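I've been putting this off because who writes a review of a tablecloth?? But a few of you asked about the maroon velvet one after my last craft table post, and I've got opinions, so let's go.

It's the Flaltudby round velvet tablecloth. I bought it last July when I finally admitted that my old round table was never getting refinished. The top has a water ring from a plant I forgot about, plus a patch where somebody (me) let superglue drip. I do all my labeling, gift wrapping and fix-it jobs at that table, so I wanted something that would hide the damage and also look nice when people come over. Yes, velvet on a work table. I know. My sister laughed at me too.

**First impressions**

It comes folded really small and the creases are BAD. I hung it over the shower rod for a couple of days and ran a hot shower next to it, and most of them fell out. The last one took a week of just sitting on the table. Don't put an iron straight on it, the pile goes flat and shiny and stays that way (ask me about the spot at the back).

The color is a lot deeper than it looked in the listing. I'd call it wine, and in some light it goes almost purple. I love it! If you're after a brighter red, though, get the other one they do. The fabric has a good weight to it, so it hangs properly and doesn't slide around when you lean on it, and that was my big complaint with the Jivton polyester one I had before. That thing moved every time I reached for the scissors. I gave it to the dog.

**Writing and labeling on it**

Okay so this is where velvet is a pain. You can't write on paper laid straight on it. The pen pokes right through, every time, and then you've got a hole in your label and a dot on your cloth. I keep an old clipboard underneath whatever I'm writing on and that works fine.

Markers also roll a lot less on velvet than on bare wood, which I didn't expect to care about and now I do. I used to hear that little *tik tik tik* and then have to crawl under the table.

**Crumbs, lint and the specks**

It picks up everything. Paper dust, thread, cat hair, those tiny bits that come off the edge of cardboard when you cut it. All of it shows, and on a color this dark it shows from across the room. A lint roller gets most of it. For the stubborn bits a damp rubber glove is better, just drag it in one direction and the fluff balls up. I do it when I have people coming and otherwise I let it go.

I've washed it twice, cold, inside out, by itself. By itself is important the first time! The water came out looking like cranberry juice. The second wash was nearly clear. It hung dry over the porch rail and it hasn't shrunk that I can tell.

**Glue**

White glue: let it dry completely, then pick it off with a fingernail. It takes a little fuzz with it but you can brush the pile back over. Superglue: just don't. I put a sheet of baking paper down if I'm using the strong stuff.

**The tray trick**

The thing that made the whole setup work for me wasn't even something I bought. I cut down a shipping box from an Eltora order so it's a shallow open tray, folded the edges, and all my small stuff lives in there. Tape, glue, markers, pens, and a couple of chargers, which have no business being with the craft supplies but at least I know where they are. It lifts off in one go when we need the table for dinner, and if a marker loses its cap it bleeds on the cardboard and the velvet stays out of it. Mine has got scribbles on the bottom and a little brown stain already and I couldn't care less. When it gets gross I'll cut down another box.

I did look at the nice wooden trays from Eglītis and they're lovely, but they're heavier, they cost more than the tablecloth did, and I'd be upset the first time I got ink on one. Cardboard it is.
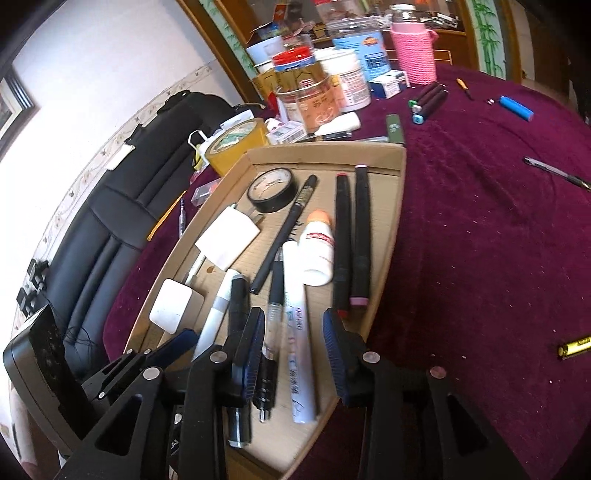
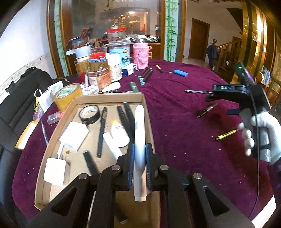 *The maroon cloth with the cardboard tray on it, tape and glue and markers and all.*

**Would I buy it again?**

Yes, with some grumbling. There were 1,064 reviews on the listing when I bought mine and the cranky ones are nearly all about lint, so at least you can't say you weren't warned. If you have a white fluffy cat, think hard.

Stuff I'd change: I wish it came with a thin backing, the underside is a bit scratchy and I worry about it on a good table (mine was past saving). I also wish the hem was deeper. One section of stitching came loose after the second wash and it took me 12 minutes to sew it back up by hand, and most of that was finding thread the right color. And there are only two round sizes, so measure first. Mine is the 70 inch and I wouldn't want it any shorter.

Four stars from me. I'm eyeing the dark green for the holidays, but the maroon one is staying on the table until then, fuzz and all. If anybody has a good way of getting an iron mark out of velvet, please tell me in the comments, I've tried steam and a toothbrush and it's still shiny.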